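Siltov – Hernlow, second leg

bhajek_siltov
I was at the stadium on Saturday, attendance 1,723. Siltov won the match but Hernlow goes through on penalties. In my opinion the coach changed the goalkeeper too late.

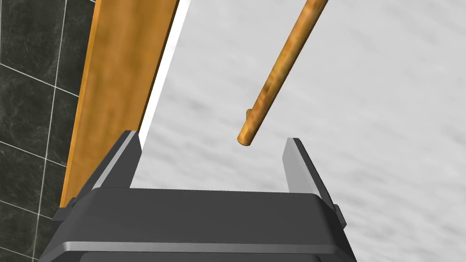

He did the same in June against Nunel, and we lost that one also.

Maricel P.
I do not agree. The new keeper had 7 minutes to warm up — what can he save? The problem was the left side, all evening.

bhajek_siltov
MacAulay played left and he was our best man!

Maricel P.
Best man in the first half, yes. After the break he stopped running back. 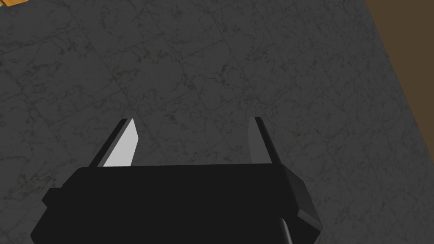

Both their goals came from his side, please watch the replay again.

oldterrace
Were away fans really only 361? They sounded like more.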